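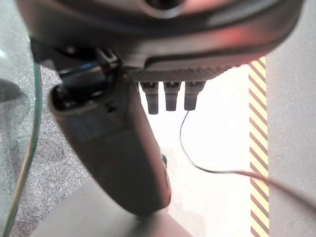

Dark gripper housing with a ridged lower rim, seen up close.

Zonditz sells high school courses by subscription, and its head of curriculum is used to being asked whether anyone finishes them. "Most do," she told me over a video call. Most of whom? "Of active students." Active turns out to mean logged in during the past two weeks, so anyone who gave up in May has dropped out of the math.

I asked about the 1000 practice lessons promised on the home page. She said the number counts every quiz separately. "Parents like a big library," she said.

The company moved its classes onto a platform called Flustura last year, and teachers now grade within five days. I wondered how a student can be self-paced while waiting most of a week for an essay. "They can work on something else," she said, a little shortly.

She was better on tutoring. Each student gets two live sessions a month, and she admits that's thin. "I'd want more for my own kids."

Would she enroll them? There was a pause. "For one class, maybe. Chemistry, no."

The refund policy, she said, is under review. It was under review when I first wrote to her, too.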